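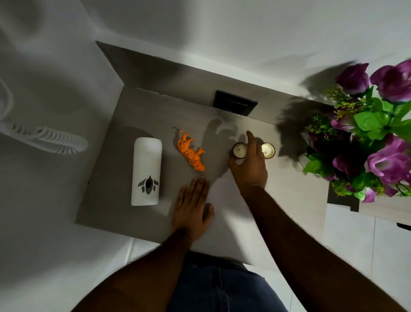 图1 壁龛内的灰色台面及台上的白色小蜡烛

Skakby旧宅内墙修缮项目阶段进展报告
报送:Itura基金会项目部
提交单位:Rusnák修缮工作室
日期:2023年4月23日

一、本期工作概况
本期自去年11月开工起算,主要完成一层北侧各房间的旧涂层清除、底层灰浆修补和第一遍石灰抹面。二层只做了勘查和取样,尚未动工。总体进度比计划晚两周,原因见第三部分。

二、已完成内容
1. 北侧房间旧涂层清除。原墙面上有多层后加的乳胶漆,透气性差,底部灰浆受潮粉化。清除以手工铲除为主,局部用热风软化,没有使用化学脱漆剂。清除过程中在走廊东墙发现一段早期的赭色线脚,已拍照、描图,暂用棉纸覆盖保护,是否露明展示请贵方给出意见。
2. 灰浆修补。空鼓处先做灌浆,灌浆无效的部分凿除后重做。修补用料为Rarnitik气硬性石灰配当地河砂,配比按前期试块结果确定。本期共用石灰2288公斤,超出预算用量,主要是走廊西墙空鼓面积比勘查时估计的大。
3. 第一遍抹面。已完成370平方米,其中厨房和储藏间已满养护期,可以进入第二遍。走廊部分仍在养护,每日早晚喷水两次,由工长登记。
4. 窗洞与木窗。北侧窗框已拆下送木工间,更换了腐朽的下槛,油灰重嵌。玻璃尽量沿用旧料,破损的几块已另行订货。

三、问题与延误
一月连续低温,室内温度多日低于石灰施工要求,抹面暂停。我们没有采用燃油热风机赶工,担心表面干燥过快产生裂缝,这段时间改做木窗和二层勘查,但仍未能完全弥补工期。
屋面排水是另一个问题。东北角落水管接头渗漏,雨水顺墙流下,新做的灰浆出现水渍。接头已临时封堵,彻底更换不在本合同范围内。建议在下一期抹面开始前解决,否则该处墙面需要返工。
二层取样显示,南侧房间灰浆中盐分偏高。拟先用纸浆敷贴法排盐,再决定是否整体重做。这一步原计划中没有列入。

四、经费使用
材料费支出略高于计划,人工费因冬季停工低于计划,两项相抵后本期总支出在核定额度之内。排盐试验需追加2000欧元,用于材料和化验,申请从不可预见费中列支。票据和工时表已随报告另附。

五、下期安排
五月完成走廊养护检查和一层第二遍抹面,随后刷石灰水。六月装回北侧木窗,同时在二层南侧选一面墙做排盐试验。一层楼梯间的施工要等落水管更换后再开始。

六、请贵方答复的事项
(1)走廊东墙赭色线脚的处理方式;
(2)排盐试验费用是否可从不可预见费中支出;
(3)东北角落水管更换由哪一方负责,何时可以进场。
其中第三项影响楼梯间的开工时间,希望能在五月上旬得到答复。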